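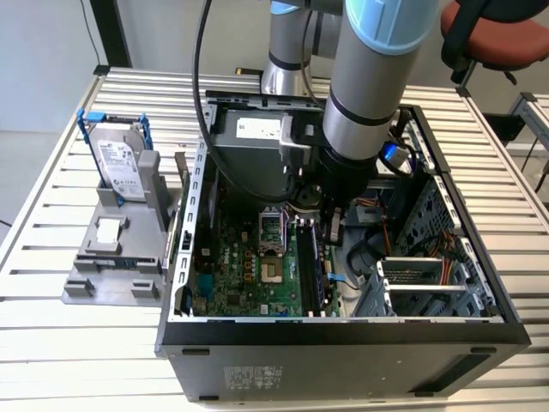

How should a desktop tower be positioned for work on the motherboard?

On its side, removed panel facing up, so that the board lies flat and the memory slots and processor socket are reached from above. A part that slips then stays near where it was dropped, and the weight of the machine rests on a full panel instead of on four small feet.

Print this page | E-mail this page

WORKSHOP TIPS: OPENING, CLEANING AND REFITTING A DESKTOP TOWER
Compiled by Hauke Fuchs. Last revised 2023-01-21.

These notes cover office towers with a removable side panel, a standard power supply and a socketed processor. They do not cover laptops, all-in-ones or small form factor machines in which the board is mounted upside down.

Before opening

Shut down from the operating system. Switch off the power supply at the rear if it has a switch, and unplug the cord. Press the front power button and hold it for several seconds to drain what is left in the supply. Disconnect monitor, keyboard, network and everything else. Label anything that has a twin; two identical audio plugs are a common source of calls afterward.

Do not open the power supply itself. It has no parts that need attention from a home user, and its capacitors can hold a charge with the cord out. Dust is removed through the grille only.

Work surface

A slatted metal bench is stable and drains dust well, but small screws go straight through the gaps. Put a tray under the work or lay an antistatic mat over the slats. Bare metal must never touch a board that is powered, so a board taken out of its case goes on the mat or on its own cardboard box.

Carpet is unsuitable. So is a bedspread. A kitchen table will do if it is dry and covered with the mat.

Static

Wear a wrist strap clipped to unpainted metal on the case. The edge of the chassis is usually bare and makes a good clip point. Without a strap, touch bare chassis metal before handling any part and again each time you return to the bench. Handle memory modules by the short edges. Keep fingers off the gold contacts.

Dust removal

1. Take the case outdoors or to a garage.
2. Hold fan blades still with a finger or a wooden stick before blowing air at them. A fan spun by compressed air can damage its bearing.
3. Use short bursts, can upright, nozzle a hand's width from the board.
4. Work from the top of the case toward the bottom, then do the drive cage, where perforated metal collects lint on the inner face.
5. Lift remaining lint with a soft, clean paintbrush. Natural bristle is preferred; nylon builds up static.
6. Wipe the inside of the panel with a barely damp cloth and let it dry fully before refitting.

A household vacuum cleaner should not be used inside the case. The nozzle builds up a static charge and can pull off jumpers.

Memory modules

Open the latches at the ends of the slot. On some boards only one end moves. The module rises slightly when released. Lift it straight out without rocking it.

To refit, line up the notch in the module with the key in the slot. Press down with both thumbs, one at each end, until the latches close. More force is needed than most people expect, but the force must be even. If one end seats and the other does not, take the module out and start over. Forcing the high end cracks solder joints.

Where slots come in pairs, matched modules go in the slots given in the manual. With a single module, the manual will name the slot to fill first. A machine that starts and beeps, or starts with a blank screen, most often has a module not fully seated.

Processor socket

Leave the processor alone unless it is being replaced or the thermal paste is being renewed. The retaining lever is under spring tension: press it down, move it out past its hook, then let it up slowly under control. Never touch the contacts in the socket. If the socket is to be left empty for any length of time, fit the plastic cover that came with it. A replacement board shipped without one should be questioned with the seller.

Old paste comes off with a lint-free cloth and isopropyl alcohol of 91 percent strength. Lower strengths contain more water and dry slowly. Apply new paste to the center of the processor, a bead the size of a small pea, and let the cooler spread it.

Cables

SATA data cables have an L-shaped key and go on one way only. Hold the plug, never the cable. Avoid sharp bends near the connector. A short cable is preferable to a long one folded up, provided it reaches the drive without tension.

Power leads should be gathered and tied clear of fan blades and of the path of the side panel. Use hook-and-loop strips. Plastic ties work but have to be cut off later, next to wires of the same thickness.

Take a photograph before disconnecting anything. For front panel leads, which are small and easily mixed up, make a sketch as well.

Screws

Case screws and drive screws often have different threads. Sort them into an egg carton, one cup per stage, and write the stage on the lid. Sultholm sells a lidded parts tray with 40 compartments that does the same job and can be carried without spilling. Magnetic dishes are fine for screws. Keep them away from hard drives.

Use a No. 2 Phillips driver for nearly everything. Turn each screw backward until it drops into the existing thread, then tighten. Stop when it is snug.

Closing up

Check for loose screws by tilting the case gently and listening. Check that no cable touches a fan. Before fitting the panel, connect power, monitor and keyboard only and start the machine once. If it boots and all fans turn, shut down, unplug, fit the panel and reconnect the rest.

If it does not boot, unplug and recheck in this order: main power connector, processor power connector, memory, front panel leads.

Interval

Once a year is enough in a clean room. Every six months with pets, a wood stove or a machine standing on the floor. July is a poor month for it in humid areas, as a case brought in from a hot garage to a cooled room can collect condensation. Let it stand an hour before applying power.

Reader additions

Rosemarie Strobel: A strip of masking tape on the back of the case with the date of the last cleaning saves looking it up.

Percy Cusi: For lint stuck in a drive cage, wooden tweezers reach where the brush does not.

Edeltraud Baumgart: Replace the clock battery while the case is open if the machine loses the time. CR2032 in every tower I have had, but read the old one first.

3 comments | 696 shares
Print this page | E-mail this page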